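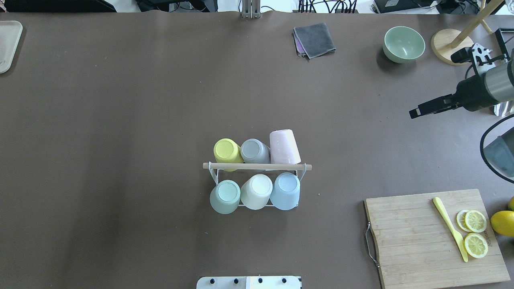

Six cups, upside down on the rack.

The woman who runs the Wutance toddler music sessions in Vunlow did not set out to work with small children. She trained as a bookkeeper and spent eleven years in an office before she bought the franchise area from its previous owner.

"I had a keyboard in the spare room and a box of shakers," she says. "The rest I learned on the training weekend and then in front of a hall full of parents."

The classes are split by age. Babies come first, then walkers, then the pre-school group, which she says is the hardest to plan. "The little ones will listen to the same song for weeks. At three and a half they tell you they did that one last time."

She had 57 families on the books when we spoke, most paying by the half term. A trial session is free and siblings under six months are not charged. The main hall is Ackermann House, with a smaller room used when the hall is let for polling.

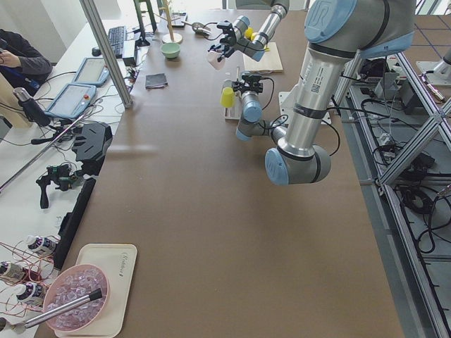

The yellow cup on its narrow white stand.

Starting up cost more than she expected. Insurance and the licence were in the price, but instruments were not. She spent £190 on hand drums in the first month and has replaced half of them.

"Buy the ones you can wipe," she says. "Everything goes in somebody's mouth."

Bookings go through an online system called Hisent, which took her a while to get used to. Before that she kept a paper register and chased payments by text. She now does the admin in 2 evenings a week and keeps the rest free for her own children.

August is quiet. She runs one outdoor session if the weather holds and uses the time to plan the autumn themes – the sea, the farmyard, then a run of winter songs that starts earlier than some parents would like.
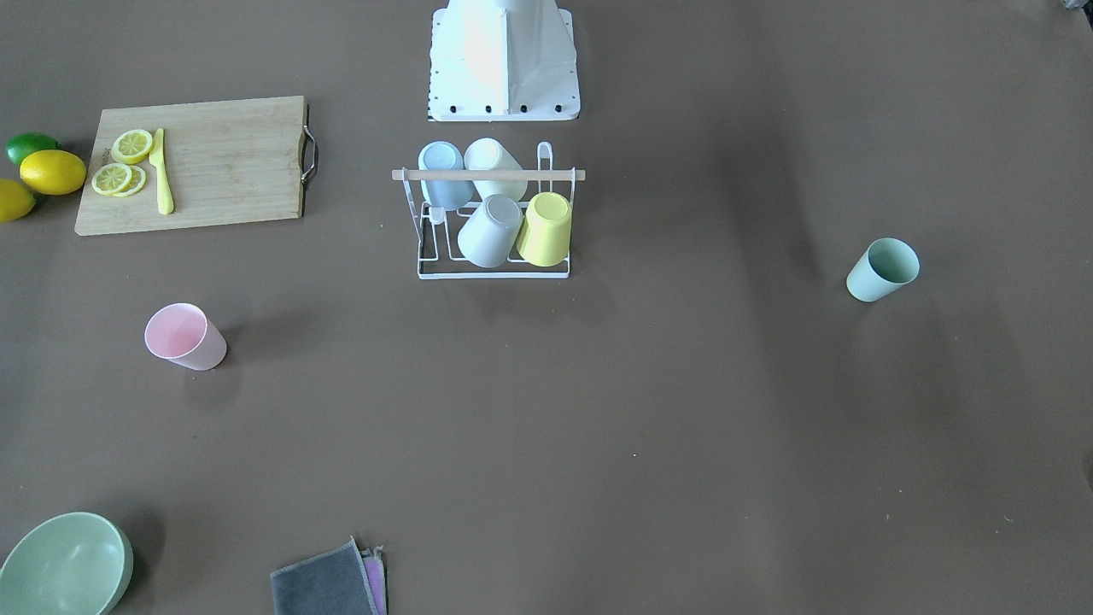
Four cups in the rack, with the wooden dowel across the top.

She would like to add a nursery round next year, going out to settings in the mornings. Two have asked already. It would mean taking on a second teacher and carrying less kit. Some of what she uses is not musical at all: plastic cups like the four in the white wire rack make a decent clopping sound on a hard floor, and children can hold one in each hand. "Parents go home and do it in the kitchen," she says. "I get a few complaints about that."

Places for the next half term can be booked from 12/4/21.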